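Speaker notes, Stemidgate meetup, 1/8/19
Carys Prydderch

OK, so skip the intro if we're running late and go straight to the black shirts. I love black shirts and my segmentation code hates them! Dark fingers on dark cloth, and the mask just eats both. Click through these slowly.

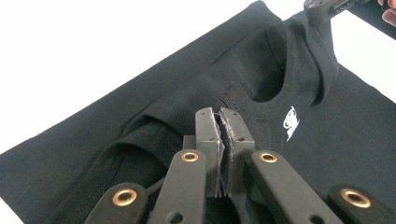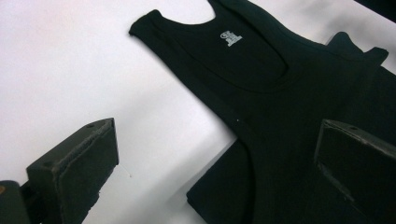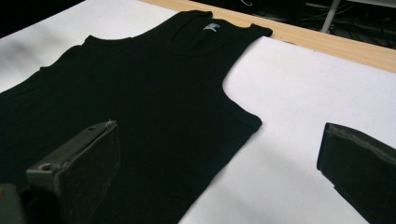
Mention that Uteo (our planner) only wants two things from perception: a grasp point and a fold line. We train on 223 demos, and I threw out 18 for bad timestamps. Plug the Evau replay viewer here, it saved me weeks. Then take questions, and repeat them into the mic!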